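Subject: Re: [sim-users] Anyone paid for the Starnholm scene pack yet?

On Saturday Dullberg wrote:

> We have a small budget left for the year and I am looking at the
> Starnholm household scene pack for our simulated arm work. The page
> says 600 scenes and "contact-ready soft items," but I can't find
> anyone who has run it outside their own demo. Two questions. Does it
> load in Muster without a lot of hand editing? And are the bags and
> cords any good, or are they rigid shapes with a nice skin on them?
> We mostly care about picking up light things that hang or slump.
>
> Dullberg

We bought it in May, the single-site license, and have used it most days since. I'll answer in order and then add some things you didn't ask.

Loading. Yes, it loads in Muster. The scene files open as they are, but the paths to the textures are written for a flat folder and the pack unzips into nested ones. Tang in our group wrote a short script that fixes the paths, and it takes under a minute to run. I can send it to you off list. After that we opened 200 scenes in a batch and eight failed, all for the same missing cabinet hinge file. Starnholm support sent the file two days later.

Size. The download is split into parts and there is no way to take only the kitchens, for instance. You get all of it or none. The object list has 1,282 entries, but a lot of those are the same item in another color, so don't use that number to compare it with other packs.

Soft items. The bags are a real mesh with their own settings for stiffness and damping -- they are not rigid shapes. The defaults are too stiff. With the defaults our gripper closed on a bag and the bag pushed the fingers open again. We cut the stiffness in half and raised the damping, and it behaved well enough to train on. Out of 100 scripted grasps at the neck of the bag, with our settings, 83 held through the lift. With the defaults it was 41.

The chains and cords are weaker. Each one is a row of short links with joints between them, and if you run a large time step they start to shake and don't stop. At our usual step they are fine. If you need speed over accuracy, I would swap them out.

Rendering. Don't buy it for the rendering. There are two quality levels and the lower one, the one you'll want for running many copies at once, has jagged edges and flat shading. Our policy takes a small camera image as input so it matters less to us than it might to you. I've put one low-quality render in here so you can judge for yourself.
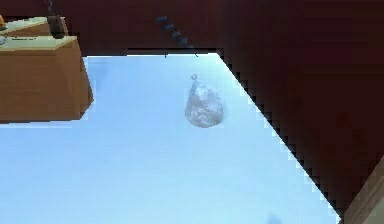
Low quality setting, knotted plastic bag and dark strand, wood blocks at left.

The see-through look of the bag survives at that level, and I was glad of it, as our old pack drew every bag as solid white. The stair-stepping on long diagonal edges is what you get. The higher setting cleans it up but ran at a quarter of the speed on our machine.

Paperwork. The license is per site and covers students. It doesn't let you pass on the meshes, so if you plan to publish a benchmark, people will have to buy the pack to repeat it. Published images and video are allowed. I asked about that in writing and got a plain yes.

Support has been one person answering email, usually by the next working day. The manual is thin on the soft items. Most of what I know about the damping values came from trial and error, and I can send our settings file along with the script.

Would I buy it again? For hanging and slumping items, yes, at the single-site price. For chains only, no.

If you write to them first, ask whether the hinge file is in the current download. They told us it would be but I haven't checked.

Justinas Juška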